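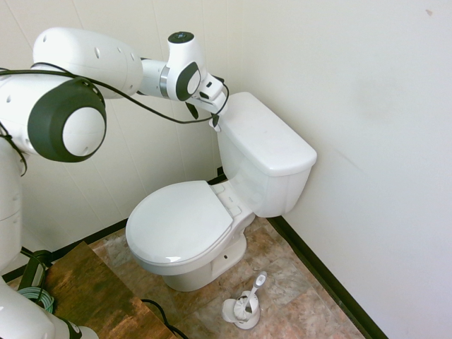 Chapter 4
Heat, and Where It Goes

Armelle Delorme kept a mug of coffee on her desk at the Haldane Institute and never once drank it hot. She poured it at nine, got talking, and found it again at lunch, at exactly the temperature of the room. In all her years there the coffee never warmed itself back up. Her students in Wiltley thought this was a story about a forgetful woman. She thought it was the second law of thermodynamics, and she set an exam on it every May.

The first law, which you met in Chapter 3, is an accountant. It checks that the energy at the end adds up to the energy at the start, and it has no opinion about anything else. As far as the first law cares, a cold mug could pull heat out of the desk and come to a boil. The books would balance. You would still be surprised.

So we need a second rule, one that tells us which way things run. Its plainest form is this: left alone, heat flows from the hotter thing to the colder thing until the two match.

Take two equal blocks of copper, one 200 degrees warmer than the other, and push them together inside a well-insulated box. Go away. When you come back they will be at the same temperature, and no amount of waiting will separate them again. All the energy is still in the box. What you have lost is the chance to do anything useful with the difference.

The name for that loss is entropy, and we will spend the next 57 pages on it. Bring coffee.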